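Treloar coffee table, dark gloss finish – long-term review

Posted 22 February 2018

Rating: 7 out of 10

I bought the Treloar last June to replace a pale oak table that was too low and had a split in one leg. It is a dark, reddish-brown wood coffee table with a very high gloss, meant for rooms with traditional furniture. Our living room has a carved sofa in a similar color, and a matte table next to it looked wrong. I also considered the Orum, which costs less and has a satin finish, and I still think the Orum is the better choice for some homes. I'll come back to that.

Price and delivery

I paid 300 dollars on sale. Delivery was another charge and took two weeks longer than the store said it would. The table came in one large box with foam at the corners and a sheet of film over the top. The legs were packed separately. One corner of the box was crushed but the table inside was fine.

Assembly

The legs go on with bolts and a wrench that comes in the bag. The holes lined up on three legs. The fourth needed the other three loosened first, and the instructions don't mention this. If you start every bolt by hand and tighten them all at the end you will save yourself some trouble. Put a blanket on the floor before you turn the top face down. I used an old comforter and got no scratches.

It is heavy for its size. Two people can move it easily. One person can drag it, but I would put felt pads on first. None are included.

The finish

This is the reason to buy it or not to buy it. The shine is close to a mirror. Ours stands by the windows, and during the day the top picks up the light and whatever is outside. In the evening it reflects the lamps. I like it. My family was split for the first month and has stopped bringing it up.

The color changes a lot through the day. With strong light behind it the top can look nearly black or quite pale depending on where you sit, and the red in the wood shows best along the edges. The store photos make it look redder than it is.

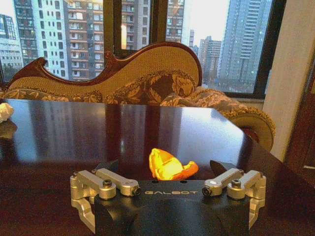
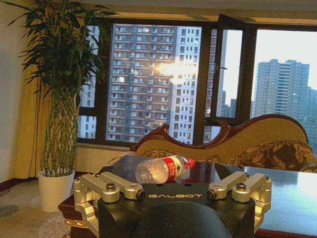
The Treloar in daylight with something orange on top, and then with a water bottle on its side and the sofa behind.

Daily use

We treat it like any other coffee table. Drinks, snacks, mail, the remote, and homework all end up on it. After eight months there are no rings. I wipe up water when I see it, and a few times it has sat overnight under a glass without leaving a mark. Coffee came off with a damp cloth the next morning. I have not put a hot pan on it and don't plan to.

Fruit juice is more of a nuisance. It dries sticky and leaves a dull patch that takes two passes to get off, one with a wet cloth and one with a dry one. Orange is the worst for this.

Fingerprints show. So does dust, especially in the afternoon when the sun is low. I dust it every other day and could do it daily. If that sounds like too much, look at the Orum in satin. A relative has one and it can go a week before it needs anything.

There are two fine scratches, both from a ceramic bowl with a rough base. You can see them only from one side of the room. I put cork pads under the bowl and there have been no more.

Cleaning products

I tried three things:

Plain water on a microfiber cloth. Works for almost everything. The cloth has to be wrung out well or it streaks.

Wuren furniture polish. Good shine for a day, then it attracted dust. I used half the bottle and gave it away.

Olex wood cleaner. Better than the Wuren on sticky spots, with no film left behind. I use it every couple of weeks. The smell is strong for ten minutes or so, and I open a window.

Whatever you use, buff with a dry cloth right away. Letting it air dry leaves streaks that you will see from the sofa.

What I would change

Felt pads should come with it. The instructions need one more line about the bolts. The bottom edges of the legs are a bit sharp, and they left dents in our rug.

I would also like a lower shelf. There is a larger version with one, listed at 215 dollars more than what I paid, and I didn't think a shelf was worth that.

Would I buy it again

Yes, at the sale price. At the full price I would wait. It is solid, it doesn't wobble, and it suits the sofa. Plan on dusting more than you do now, and keep a dry cloth in a drawer nearby – I keep mine with the spare batteries.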